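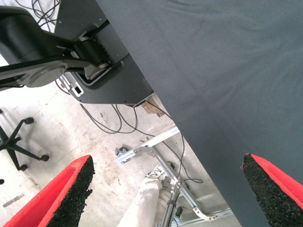 Workshop floor and small parts check, Hosthorpe unit
Checked by: Waltraud Seidel
Form: Vestmont general sheet, August issue

The form has 84 lines, most of them written for a warehouse. I have filled in the ones that mean something in a room this size and left the rest blank.

1. Floor surface sound and level
Pass. Concrete, scuffed and stained. The form wants stains "investigated". I looked at them. They are stains.

2. Trailing cables
Fail. Loose black cables run across the concrete near the office chair. Last time I was told these would be clipped "shortly". Casters and cables don't mix, and I would like a date this time.

3. Floor free of debris
Query. Small orange-brown patch by the edge of the grey cloth, could be tape. Peel it up or sweep it up.

4. Seating in good order
Not tested. Somebody should sit on the chair and lean back before ticking this.

5. Work surface suitable for small parts
Pass, with doubts. Grey cloth stops metal parts skating about, I accept that. It also wrinkles, and I'm not convinced a fold is any safer for a gear than a bare bench. Apostolos Stamatopoulos swears by it. We have agreed to differ until something gets lost.

6. Gears free from burrs and damage
Part done. Teeth should be felt with a gloved finger and the bore checked against the light. A glance from standing height is worth nothing, whatever the training slides say.

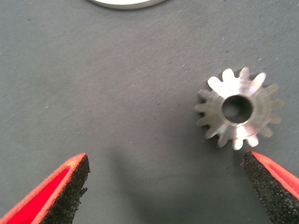 Do the small gears need to be cleaned before every check?
Only if there is grit or old grease between the teeth. A dry brush is enough, and solvent should stay in the cupboard unless the brush has failed.

7. Parts kept together during assembly
Query. A plate with its bracket, gears and peg should be treated as one set. Clendby sell a divided tray for this and claim it is good for 3,000 uses. I would settle for a tray that gets used at all.

8. Cables kept off the assembly area
Fail. There are several lying over the cloth. Same remark as line 2, and I expect the same reply.

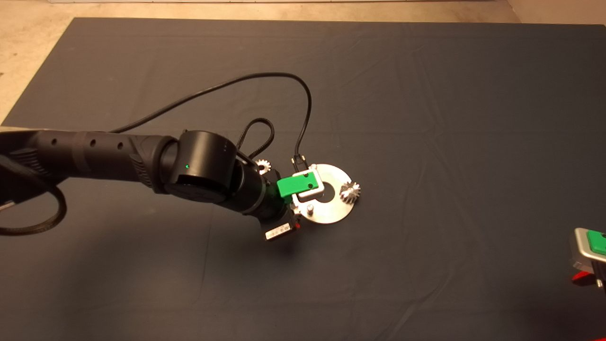 9. Gloves and eye protection to hand
Not checked. The Lashari box was behind a locked door and the key was out with Apostolos.

10. Previous actions closed
Fail. Lines 2 and 8 carried over. Re-check in 6 weeks, before 10 in the morning please, when there is room to kneel.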